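Comparing two sets of fingers on a hand-held gripper pair

Written by Perrine Pichon, Trisola bench notes, December 2019

This page covers how we compare finger sets before a pair of hand-held grippers goes out for recording. The fixture, the objects and the table stay the same for both sets. Only the fingers change. Allow 30 minutes per set once the mounts are fitted.

1. Fit the first set of fingers and open both grippers fully. Check by eye that left and right sit at the same angle in their own camera views. If one is rotated, loosen the mount and seat it again before going on.

2. Put the fixture near the middle of the table with its corner toward the operator. Tape the table edges where the wrists should start.

3. Place one container on the near side of the fixture, where both grippers can reach it without the wrists crossing.

4. Start all three cameras (left, right, head) and hold still at the start position for a few seconds. Save one still from each before the first grasp.

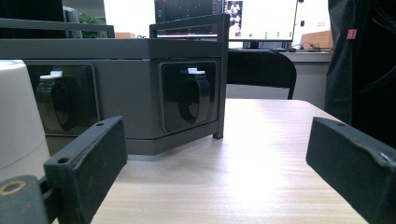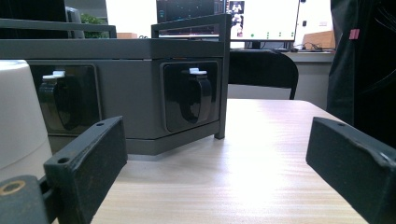
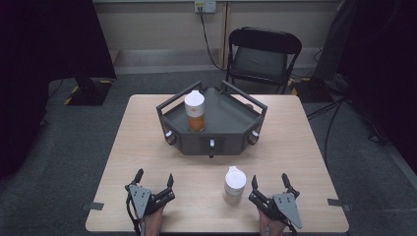
Two gripper views and the head view, fingers open.

5. Run the lift-and-place task 30 times with the first set. The operator calls out "slip", "tilt" or "clean" after each one and a second person logs it. Dilek Kahraman's log sheet works well - one line per attempt, no comments column.

6. Swap the fingers and repeat without moving the cameras. Worn fingers can stay in the test, but note the wear on the sheet. Scuffed faces grip smooth plastic differently from new ones, and the results should not be pooled.

7. Compare the logs first and the video second. We kept 177 attempts from the April round with the Dawber fingers and 164 with the Tendus ones. The Dawber set slipped less on round containers. The Tendus set was easier to line up, as its tips stay in the camera view when closed.

If the two gripper views disagree on when contact happens, check the clock sync before blaming the fingers. Arnout Geerts lost a full session to that.

Mount screws should be retightened after 200 cycles.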